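Section 4 - Setting up the two-arm gear cell

I wrote this section after moving our own cell to the Wundmont building, so it follows the order I do things in, which isn't quite the order in the Zistaner handbook. If you've only got one arm working at the moment, skip to step 5 and come back when the second one is bolted down.

Before you start

You'll want the disc, the bevel gears, the Dralleck hex keys and a soft brush. Clear the old programs off the controller too, or it'll cheerfully load whatever ran last.

CAUTION: Press the stop button before you put your hands anywhere between the arms. Both of them. I've been nipped by a gripper I thought was asleep and it's not a mistake you make twice.

1. Lay the mat and smooth it from the middle outwards. Small creases don't matter. A fold under the disc does, as the disc will rock when a gear goes on.

2. Set the disc down flat in the middle, where both grippers can get to it. Check each pin by wiggling it with a finger. If one moves, take it out, clean the hole and seat it again.

3. Switch on the left arm first, then the right. Wait for the status light on the left arm to go green before you touch the second switch. If it hasn't changed after 16 seconds, turn everything off and have a look at the plug at the base.

4. Run the homing program, which is number 203 on our controller. Stand back for this one - the elbows swing out further than you'd think.

5. Check the fingertips. They're printed parts and they do wear, so run a thumbnail along the gripping face and swap the finger if you can feel a groove. Do up the screws evenly, a bit at a time, and stop when they're snug.

Note: don't mix old and new fingers on one gripper. I tried it in October to save a print and every gear came up tilted.

6. Now the cables. Move each wrist slowly by hand through its full turn and watch the slack. You want enough for the wrist to turn freely, and not so much that a loop can hook a gear on the way past. I fiddle with this more than anything else in the cell.

7. Put the gears out and teach the positions one arm at a time: above the gear, at the gear, above the pin, at the pin. Save after each point (please!). Use the slowest speed, and come straight down for the last stretch.

8. Do a dry run with the grippers open and kept high, then a proper one. I ask for eight good placements in a row before I call it set up.

If you get error 911, the two arms have been told to share the same bit of space. Back the right one off by hand, clear the error and teach its "above the pin" point again, a little higher.
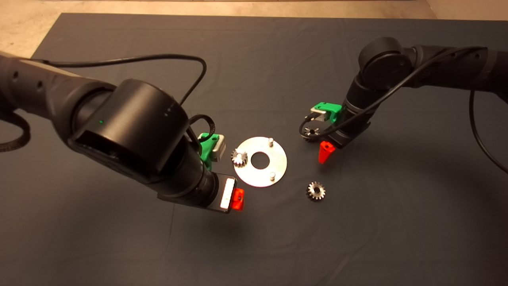
Gears, disc and both arms, with the mat down: 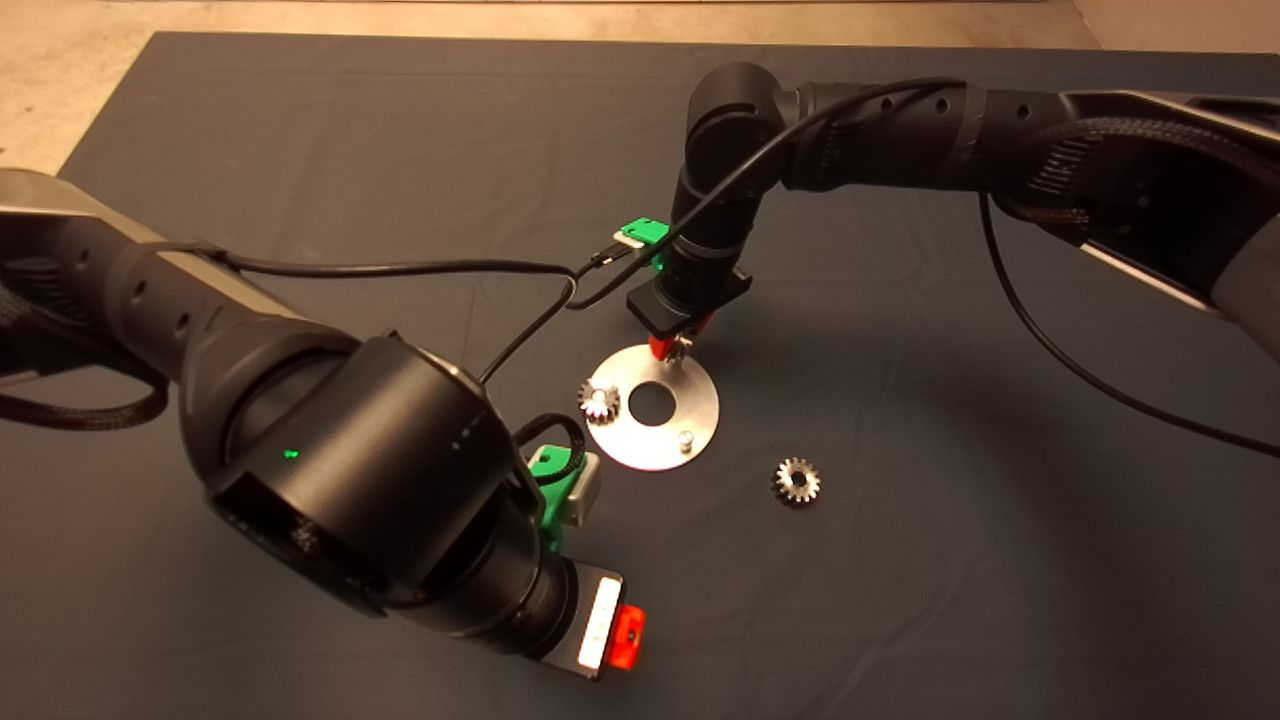
Arash Khosravi wrote in to say that he does step 6 before step 5, because on his Talebi cell a tight cable was pulling the wrist round slightly and he'd changed two perfectly good fingers before he spotted it. He also re-checks the slack after the first hour of running, once the sleeves have settled, and would like to see that added as a step of its own.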